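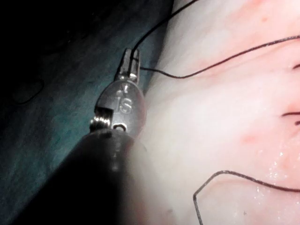

Figura 6.1. Hilo de sutura negro sujeto entre las puntas de un instrumento de acero.

Capítulo 6
Hilos, fibras y nudos

¿Cuántas veces has atado hoy un nudo? Los cordones, la bolsa del pan, quizá una coleta... Lo hacemos sin mirar, y sin embargo en cada lazada hay física, química y muchísima historia. ¡Pocas cosas tan humildes dan para tanto!

En este capítulo vamos a estirar, retorcer y romper hilos de todas clases: lino, seda, algodón, lana, nailon. Empezaremos por la fibra suelta, tan frágil que se parte entre los dedos, y veremos cómo al torcerla con sus vecinas el rozamiento las aprieta unas contra otras y el conjunto aguanta cargas sorprendentes. Después pasaremos al nudo, que casi siempre es el punto débil de la cuerda (compruébalo en la práctica 3, con un dinamómetro y sedal de pesca).

La profesora Bethel Tilahun nos ha cedido las tablas de su taller textil, con 1.025 ensayos de tracción que usarás en el apartado 6.4. Échales un vistazo antes de seguir, sobre todo a las columnas de la seda.

Para empezar
Busca en casa cuatro hilos distintos. Destuerce un extremo de cada uno, míralo con lupa y dibuja en tu cuaderno las fibras que encuentres.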